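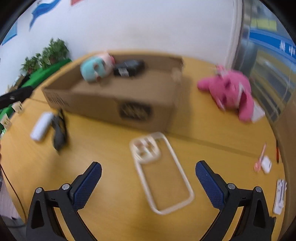
桌上的透明手机壳，后面是纸箱

搬到现在这个房子之后，我一直想把家里的东西清一遍，拖到今年十月才动手。起因很小：我要找一张旧发票，翻了四个抽屉没找到，倒是翻出三把同样的卷尺。第二天我开始清理，前后用了快一个月。这篇把过程记下来，主要给自己以后查，也回答几个朋友在邮件里问的问题。

先说房子的情况。两室一厅，加一个地下储藏间。储藏间是整栋楼共用的，用木栅栏隔开，每户一格。我那一格在最里面，灯是定时的，亮几分钟就灭，要走到门口再按一次。清理储藏间的时候我戴头灯，效果很好，早该这么做。

我没有用什么整理方法。书店里那些书我翻过两本，里面让人把所有衣服堆到床上，一件一件拿起来问自己的感受。我试了一次，堆完已经晚上九点，床没法睡，只好又塞回去。后来改成一次只清一个抽屉或者一层架子，清完就停，哪怕还有时间也不接着清。这样慢，但是家里一直能正常住人。

分类也简单，留、卖、送、扔，四类。我一开始还设了一个“待定”，后来发现什么都往待定里放，就取消了。拿不定主意的一律算留，下一轮再说。

厨房

厨房最先清，东西用得频繁，有用没用比较好判断。扔掉的主要是盖子。塑料饭盒的盖子和盒子对不上，我把盒子全摆在地上，一个一个配，配不上的都扔了。过期的香料也扔了不少，有一瓶肉豆蔻是上一个住处带过来的，闻着已经没有味道。

留下的锅有四口。铸铁的那口我一年只用几次，但是没有舍得卖。电饭锅的内胆涂层有划痕，我查了一下，单买内胆要 500，比我想的贵，先继续用着。

杯子的问题没有解决。我有太多杯子，大多数是别人送的，每一个拿起来都能想起是谁送的。最后只送走了几个公司发的，印着 Fetach 的标志，我在那里只干了一年多，没有什么感情。

纸张

纸张花的时间最长，整整一个星期，每天晚上弄一个多小时。我把所有纸先按年份分，再看内容。水电账单只留最近两年，税务的全部留，说明书如果网上能下载就扔。保修卡过期的扔，没过期的和发票钉在一起。

那张旧发票就是这个时候找到的，夹在一本烤箱说明书里。烤箱早就不在了。

信件我没有动。有一捆是 Kauko Leinonen 写来的，他以前和我合租，后来搬到北边去，有几年不用手机，只写信。他的字很难认，信里大部分在讲钓鱼和修船。我坐在地上重读了几封，一个晚上就过去了，那天什么也没清。我给他发了消息，他回得很快，说我写给他的信他也都留着，放在船上，受过一次潮。

电线和小电器

每家大概都有一个装线的盒子，我家有两个。我的办法是给每根线找到对应的设备，找不到的就不留。老式的圆口充电器留了一个，给一台旧收音机用。视频线留了两根。剩下的装了一袋，送到超市门口的回收箱。回收箱的口很窄，只能一把一把往里塞，后面还有人排队，有点尴尬。

旧手机要多说几句。我有两台不用的手机，都还能开机。我先把照片导出来，再恢复出厂设置，然后开机检查一遍确认没有账号。这一步不要省，有一台我以为已经清空了，开机后还能看到以前的日历提醒，提醒我去看牙。较新的那台卖了 700，旧的那台没人要，送去回收了。

顺便说一下，卖手机的时候，电池健康度一定要写清楚。我没写，结果收到的消息里一大半都在问这个。

衣服

衣服比我预计的容易。我的标准是去年冬天和今年夏天都没有穿过的就不留，正装除外。毛衣里有两件被虫蛀了，小洞在袖口，我留下来一件在家穿，另一件剪成了抹布。羊毛抹布擦窗户不好用，掉毛，擦鞋还可以。

鞋扔了一双，卖了一双。卖的那双是登山鞋，买小了半码，穿过一次。买家在 Gronow 那边，来回运费比鞋便宜不了多少，他还是要，说这个款停产了。

书

书我本来不打算动，但是书架的一层板已经弯了。Ville Pelkonen 来吃饭的时候看了一眼，说再放下去螺丝会被拔出来。他做过几年木工，我听他的，当天晚上就把那一层搬空了。

我卖书去的是 Plundness，一家旧书店，离火车站走路五分钟。他们按重量收小说，按本收技术书和画册。我带了两箱过去，店员挑得很仔细，有水渍的和书脊开裂的都退给我。一共收了 100 块钱，不多，但是我坐那里等的时候又看中一本讲桥梁的旧书，花掉了其中一部分。这种事应该提前想到。

退回来的书放在楼下门厅的换书架上，三天后只剩一本语法书。

字典我全部留下了，虽然已经很久没有翻过。有一本小的，封面掉了，是我上学时用的，里面很多词旁边用铅笔画了点，查一次画一个点。有的词有四五个点，说明查了也没记住。

储藏间

储藏间里的大件是一辆自行车、一套旧滑雪板、两把折叠椅和一堆搬家时留的纸箱。纸箱我以前总觉得会用上，实际上寄东西的时候需要的尺寸从来没有。这次只留了几个结实的，压平了靠墙放，其余的踩扁捆好，分两次拿去回收点。

滑雪板挂在网上卖了两个星期，没有人问。后来降价，有人问了，约好晚上六点来，没来，也没有回消息。现在还在储藏间里。如果有人读到这里并且会滑雪，可以写信给我。

自行车留着。后轮有点偏，我拿去 Druvasov 调了，老板说辐条没问题，轴承该换，顺手把链条也上了油。取车的时候下雨，我推着走回家的。

卖东西的一些经验

这次挂到网上的东西一共 13 件，卖掉了大多数。写几条，不一定对别人有用。

照片在白天拍，靠窗，不用闪光灯。有瑕疵的地方单独拍一张，省得见面再讲价。

标题写型号和尺寸，别写“九成新”。我自己搜东西的时候也不会搜这几个字。

价格我一般先看同类东西挂了多久。挂了很久还在的，那个价格没有参考价值。

约人上门取，时间说死，过了半小时不来就给下一个人。我前两次没有这样做，等了整整两个下午。

小东西如果卖的钱还不够寄费，就送。我把几样凑在一起送给了楼上一家，他们家孩子多，总有用得上的。

没有清完的部分

照片没有清。纸质的照片有三本相册和一个鞋盒，电脑里的更乱，同一批照片有好几份备份，文件夹名字分别叫“照片”“照片新”和“照片最新”。这个要等冬天有整块时间再做，可能先从删掉重复的文件开始。

工具也没有清，只把三把卷尺里刻度磨花的那把扔了。螺丝和钉子混在几个果酱瓶里，我倒出来看了一眼，又倒回去了。

阳台上的花盆等春天再说，有两盆的根已经从底下的孔里长出来，要换盆，土也得买。

清理之后家里变化没有想象的大。客人来了看不出来，我自己能感觉到的是抽屉好拉了，找东西快一些。书架那层板我翻了个面装回去，弯的地方现在朝上，Ville 说这样能撑几年。

下个月打算把储藏间那盏灯的事跟物业说一下，看能不能把时间调长一点。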